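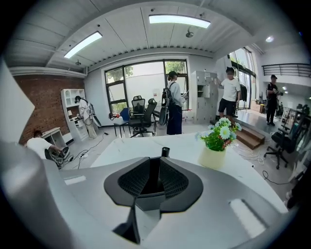
Section 4. The table end of the room, with the potted plant in its place. Office chairs are grouped in front of the window.

4. Setting up and dressing the room

By the time you reach this section the floor plan should be settled and the big pieces should be in, and we hope you've had a cup of tea. What follows is the part most people enjoy, and the part most people rush. Please allow yourself a morning for it, Saturday if you can manage it, when the phones are quiet and you can stand back and look at things properly.

These steps are written for the Levonau range of tables and open shelves, but they'll serve perfectly well if you're mixing in pieces you already own. Gion Frei, who wrote the first version of this guide, had a desk at home that was older than he was, and he always insisted that the instructions should work for that desk too.

4.1 Before you begin

You will need:
A soft cloth and a bowl of warm water with a drop of dish soap
A tape measure
A spirit level, or a level app on your phone
The felt pads from the small bag marked Rolland
Cable ties, the reusable kind

Note: If your bag of felt pads is missing, have a look inside the shelf carton before you ring us. They like to slip down between the cardboard and the foam.

4.2 The white table

1. Wipe the tabletop from one end to the other with the damp cloth, then go over it again with a dry one. A white surface shows every streak, particularly under ceiling lights, so it's worth doing the second pass even when the first one looks fine.

2. Lay the level across the top in both directions. Turn the adjustable feet by hand until the bubble sits in the middle. If a foot is stiff, have someone lift that corner a little while you turn it. Forcing it with pliers will mark the collar.

3. Leave at least 95 cm of walking room between the long side of the table and the nearest furniture. You can get by with less, but you'll be apologising to each other every time somebody goes past with a coffee.

4. Set the plant near one end of the table, well clear of where people write or spread out their papers. We like a plain pot in a soft colour, something creamy or pale yellow, with small daisy-type flowers in a light blue or white. It gives the eye somewhere to rest and doesn't block anyone's view across the table.

Caution: If the plant is a live one, always use a saucer or a liner inside the pot. Water trapped under a pot can leave a ring on the Levonau finish in a single weekend, and that ring is not covered by the warranty. We're sorry to be stern about it, but we have seen a good many rings.

4.3 The open shelves and the small cabinet

5. Stand the open shelving unit with its back to the wall. Against brick you may find it rocks slightly, as old brick is seldom true from top to bottom. Slip felt pads behind the upper rail until the rocking stops, and then fit the wall bracket from the hardware bag.

Caution: The wall bracket must be fitted, even if the unit feels solid. For brick, use the masonry plugs and drill into the brick itself and not the mortar. If you rent your space, please ask the building owner before you drill.

6. Load the heaviest things on the lowest shelf and work upward. Resist the urge to fill every gap! Open shelves look their best when they're only roughly 70 per cent full, and you'll be glad of the spare room by January.

7. Put a small lamp on one of the shelves. It seems a funny thing to do in a room that already has fluorescent lights overhead, but late in the afternoon you can turn the big lights off at one end of the room and leave the little lamp on, and the whole place feels friendlier. Keep papers and fabric well away from the bulb.

8. Place the small cabinet a little forward of the shelves, with enough clearance for the door or drawers to open all the way and for a grown adult to crouch beside it. Try this yourself before you decide on the spot. Get right down, reach for the bottom, and see whether your elbow bumps anything.

4.4 Chairs by the window

9. Choose a group of chairs for the window end. They don't have to match. A mesh-backed black office chair sits quite happily beside a blue one, and a bit of colour keeps the room from looking like a showroom.

10. Leave a hand's width between the chair backs and the glass. Chairs on castors wander, and dark window frames show scuffs more than you'd think.

11. Sit in each chair in turn at about the time of day it will be used most. If there are trees outside you'll have some shade in summer and rather less when the leaves come down, so you may want to think about a blind before the season changes.

Note: Soudabeh Shirazi in our customer care team suggests turning one chair toward the window and leaving it that way. People who need five minutes to themselves will find it.

4.5 Cables and the floor

12. Walk the whole floor slowly and look down. Black cables on a pale floor are easy to see while you're looking for them and easy to forget once you're carrying something.

13. Gather loose runs with a cable tie every 70 cm or so and lead them along the wall wherever the distance allows. Where a cable has to cross a walkway, cover it with the Avix floor strip, which is sold separately, and press the edges down firmly with your foot.

Caution: Never run a cable under a chair's castors or beneath a table foot. Check your strips every month, and replace any that have begun to curl.

4.6 A last look

14. Go back to the doorway and come in again as a visitor would. Move the plant a touch if it needs it. Straighten the chairs, or leave them as they are if they look comfortable.

15. Write the date of set-up on the card inside the back cover of this guide and keep it with your Umier receipt. You'll be asked for both if you ever need a replacement foot or bracket.

For care of the tabletop and shelves, go on to Section 5.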